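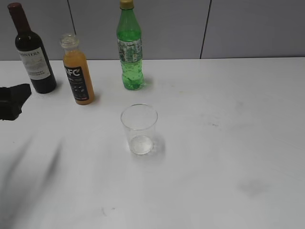 How long may an opened bottle of table wine be kept before it should be used for cooking?

Three to four days for most reds, provided the bottle has been closed again and stored in the refrigerator. Whites may be held a day or so longer. Fortified wines follow a different schedule and are outside the scope of this post.

7/9/18

The question reached this blog several times after the previous entry on household cellars, and it deserves a fuller reply than the comment section permits. The guidance below reflects my own practice in Privville, where I have kept a written record of every bottle opened at home. The record now stands at 287 entries. It is not a scientific study and should not be read as one.

Air is the principal concern. Once the closure is removed, the wine begins to change, and the change is quicker when the bottle is less than half full. Readers who expect to drink only a glass or two in an evening are advised to pour the remainder into a clean half bottle at the outset and fill it nearly to the top. I have used this method since the spring and have discarded very little.

Temperature is the second concern. A kitchen counter in summer is not a suitable place for an open red wine, despite long custom. The refrigerator is suitable for reds and whites alike. A red should be taken out well before the meal – an hour is enough in my kitchen – so that it does not taste thin and sharp at the table.

Vacuum pumps were discussed at length at the Basberg tasting evening, and opinion was divided. My own results have been modest. The pump extended one light red by a day and did nothing noticeable for a second. Those who already own one may continue to use it. I do not recommend a purchase.

Wine that has passed its best for drinking is still useful. It may be frozen in an ice tray and added to stews, or reduced with onions for a plain gravy. Wine that smells strongly of vinegar should not go into a sauce, as cooking will make the fault stronger.

Two corrections to earlier posts are also required. The shop on the Tustport road is called Chowdhury, and the spelling given in the last entry was wrong. The distance to it from Privville is 5 miles by the lower road; the longer figure applied to the route through Basberg.

Comments remain open. Questions on corks that break during opening will be taken up in September, together with the overdue notes on decanting.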